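**Week 4: learning from demonstration, or, how to be outwitted by a plate**

Janaína Leite's Mimdale method trains one policy on 400 demonstrations of loading a dishwasher. Head and wrist views go in together; joint targets for both arms come out. Plates stand on edge, a posture apparently chosen to annoy roboticists.

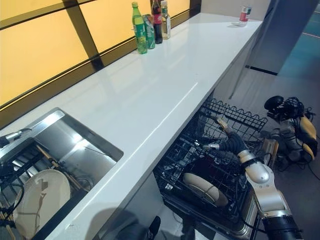
Why predict a short run of actions instead of one at a time?

Small errors pile up when the policy reconsiders at every step. Committing to a short run gives them fewer chances, and the motion dithers less.

The wrist view gets its own encoder. Leave it out and the policy becomes confident and wrong, like most of us before coffee.

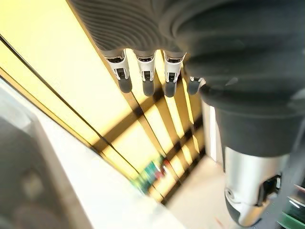
*Fig. 2. Wrist view, fingers pointing down.*

Mabuza, the baseline, sees only the head view. Its weak spot is contact: fingers hide the rim at the moment the rim matters. 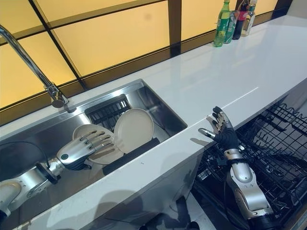
Read section 3 before the seminar, and bring an objection to the loss function.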